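July 23, 2023
By Mared Trevor

Gripper and camera comparison, simulated kitchen counter
Pre-run inspection checklist with comments
Units compared: Premora parallel gripper, Woson parallel gripper
Scene build 18. Checked by Wyn Gronow and Pui-shan Chiang.

Camera views as loaded:
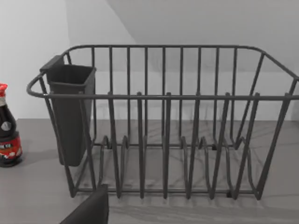
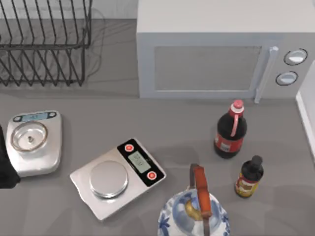
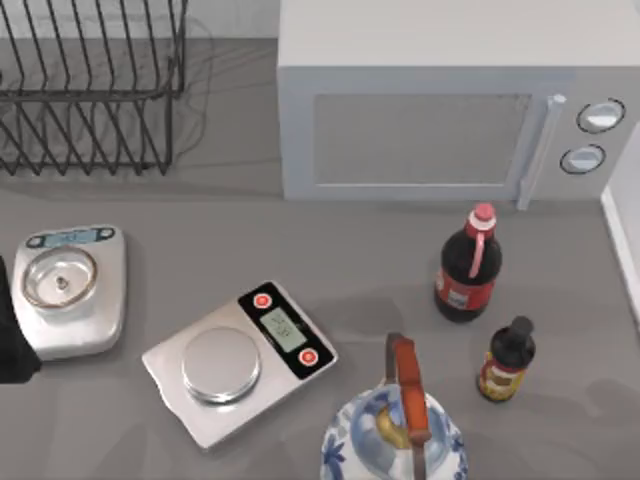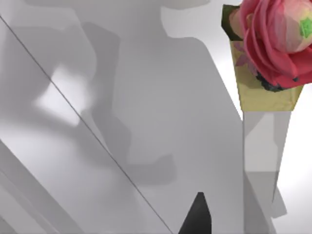

Views 1 to 4, simulator renders. Views 1 and 4: gripper finger in near foreground. Views 2 and 3: counter from above, microwave at upper right.

1. Rack mesh complete, no missing rods – PASS
Thin rods are the usual place for gaps after import. Dividers and rim rail are continuous in view 1. Utensil holder is hooked inside the left side.

2. Collision shape matches rack mesh – OPEN
Still a single convex hull. A finger cannot enter a plate slot until this is split. Anisa Pelupessy has the file.

3. Counter views agree on object layout – PASS
Both scales, cola bottle, small sauce bottle and kettle present in views 2 and 3.

4. Material consistency between counter views – COMMENT
The bowl on the left-hand scale reads as steel in view 2 and as clear glass with a brass-coloured rim in view 3. Confirm which is meant before any run that uses depth from reflection.

5. Scale displays legible – FAIL
Digits on the angled scale are faint in both counter views. Not usable for reading a weight. Take the value from the simulator log.

6. Dark shape at left border, views 2 and 3 – OPEN
Not identified. It overlaps the bowl scale. W.G. to switch off scene objects one at a time and note which one clears it.

7. Finger occlusion at close range – FAIL
In view 4 the finger takes up most of the left half. The rose and its wrapping remain visible on the right. Try the mount 30 mm further back and repeat for both grippers.

8. Shadows soft and stable – PASS
Shadow edge in view 4 is blurred, as set. No change requested.

9. Contact solver step – PASS
Set to 500 Hz on the Prindow controller. Same value for both units.

10. Log complete – PASS
3,867 entries, no gaps in the time stamps.

Result: hold. Items 2, 5, 6 and 7 to be cleared before the grasp runs begin. Item 4 may be closed by written note from Yara Mansour. The May checklist is withdrawn.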